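Decluttering apps, a short thread from somebody who paid for one. Trevine says the average home holds 2,587 things its owner doesn't use. I'd love to know who went around checking.

2/ The number isn't sourced anywhere on their site. I looked twice. The help page sends you to a blog post, and the blog post sends you back to the help page.

3/ Then comes the "1,000 item challenge." Does a box of screws count as one item? Tolera Kumsa asked them in April and got a coupon.

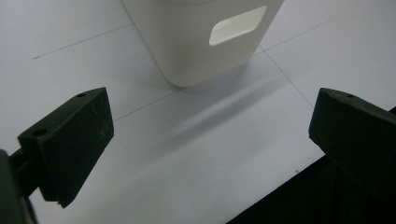

White plastic bin, tile floor. One item, by my rules.

4/ My own total came to 1,559 before I quit, somewhere in the kitchen drawers. The app told me I was "almost free." Free of what? I still need the can opener.

5/ Wosex does the same thing with a nicer font and a monthly fee. Both of them want you to buy storage through their links, which seems like a funny way to own less.

6/ If you like a tidy closet, great, go tidy it. A trash bag and a Saturday will get you pretty far. I canceled Trevine this morning and they've already emailed 2 times asking me to come back.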